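Home
Journal
Browse Articles
Authors
Contact

Shares 12 | Comments 3

4. Corridors and Passing Places in Small Apartments

4.1 Background to the interviews

The first part of this paper dealt with floor plans. We measured hallways in three apartment blocks, Hernthorpe, Bakker and Skornico, and compared them with the drawings filed when the blocks were built. This section turns to what the people who live there say about their hallways. Most studies of small apartments ask about kitchens, bedrooms and storage. The hallway is usually treated as lost space, and planners try to make it as short as they can. Our tenants did not talk about it that way. They had more to say about the hallway than about any other part of the home except the kitchen.

The survey went to 300 households. It asked where people leave coats, shoes, bags, bicycles and mail, and whether two adults can pass each other without one of them stepping back into a room. We followed the survey with long interviews in 12 homes. The interviews were held in the home itself, and the tenant was asked to walk from the front door to the farthest room and talk about each place where they slow down or turn sideways. Interviews were recorded and typed up by the first author. Tenants' children were often present and sometimes answered for their parents, and we have kept those answers where the parent agreed with them.

4.2 Furniture against the wall

The drawings show bare hallways. In the homes we visited, tenants had put furniture in them, usually a cabinet or a shoe rack, and often both. In Hernthorpe the hallway has one long wall with no doors, and tenants treat that wall as the storage wall. In Bakker the doors are staggered, so a cabinet fits only between the bathroom and the second bedroom. Tenants in Skornico have a closet by the front door and use less loose furniture, although several had taken the closet doors off and kept a chair in there.

We expected tenants to choose shallow furniture. Few had. The common pattern was to bring a cabinet from an earlier home and accept the loss of passing room. One tenant in Bakker had owned hers through four moves and said she would sooner give up the apartment. Price also matters. Shallow hallway cabinets cost more than ordinary ones of the same height, and the secondhand stores near the three blocks rarely have them.

Wall finish turned out to be a second factor, and one we had not planned to study. Rough finishes such as stone or coarse plaster catch sleeves and shopping bags, so people keep away from them and walk closer to the furniture. The usable width is then smaller than the measured width. Smooth painted walls allow people to brush past. Figure 3 shows a narrow hallway of the general type, in a computer rendering, with an orange-framed cabinet on one side and a stone-textured wall on the other.

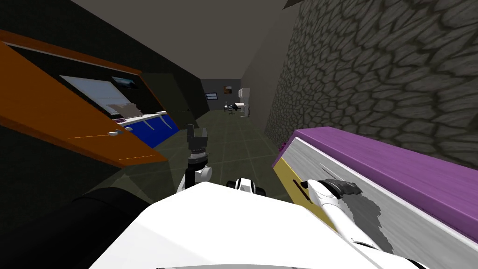 Figure 3. Narrow hallway with cabinet and textured wall (rendering).

Jae-hoon Shim objected, on reading a draft of this section, that the wall has less to do with it than the light switch. In his view people walk on the side where the switches are, whatever the wall is made of, and the habit stays with them after dark and in daylight alike. He also pointed out that our interviews were all held in the daytime with the lights off or unneeded.

The objection is a fair one. We went back to the transcripts and found switches mentioned in many of the walks, mostly by older tenants. In Hernthorpe the switches are on the storage wall, and a tall cabinet can cover one. Tenants there had either left a gap in the furniture or cut a hole in the back panel. Neither the survey nor the interview guide had a question on switches, so we cannot say which has the stronger effect. A second round of visits, in the evening, would be needed to separate the two.

4.3 Passing and waiting

Tenants described three ways of dealing with a hallway that is too narrow for two. The first is to wait in a doorway until the other person has gone by. The second is to turn sideways, which works between adults but is hard with a laundry load or a stroller. The third is to call out before entering, a practice we heard about only in homes with teenagers. Families with small children mostly wait, and the parent is the one who does the waiting.

Mornings are the hard part of the day. In homes with one bathroom, the hallway becomes a line, and the person at the front of it stands where everyone else needs to pass. Two families had moved breakfast earlier for this reason. Another had moved the shoe rack into the kitchen, where it was in the way of something else.

Wheelchair and walker users made up a small part of the sample. Their answers differ enough from the rest that we report them separately in Section 5. They do not use the hallway as storage at all, and they gave more detail about floor edges and door swings than about width.

4.4 Limits of this part of the study

The three blocks were built by the same housing company and share a width standard, so the findings may not carry over to older housing. The earlier Drultley survey, which covered row houses, found less furniture in hallways, but it also asked fewer questions about them. Its homes had basements. Our tenants have a locker on the ground floor, and many said they do not trust the lock.

Households that refused an interview may have had fuller hallways than those that agreed. Two people told us on the phone that they would be embarrassed to have visitors, and we did not press them.

Related articles
Door Swings and Floor Space in Rental Housing
Where Shoes Go: Entry Habits in Three Apartment Blocks
Ground-Floor Lockers and Tenant Trust
Row House Basements in the Drultley Survey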